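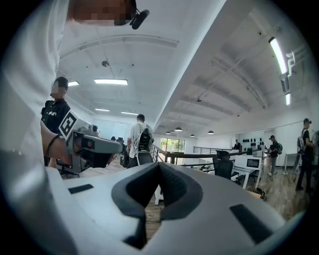

Hand gripper drifting again, unit 13

slanina_bench
Tracking went off after 841 takes. I wiped the lens, reprinted the marker, redid calibration. It still thinks it lives two inches to the left.

plenis60
Reprinted on what? Office paper curls. Ours did until we glued it flat.

slanina_bench
Sticker stock, very flat. I'm proud of it.

oldflonis
Forget the marker. Check the screws behind the lens mount. Mine had one left.

plenis60
Screws don't cause a steady offset. Measure the marker. Printers love "fit to page."

slanina_bench
Measured it. Small. Reprinting at full size, and tightening the screws so oldflonis can sleep.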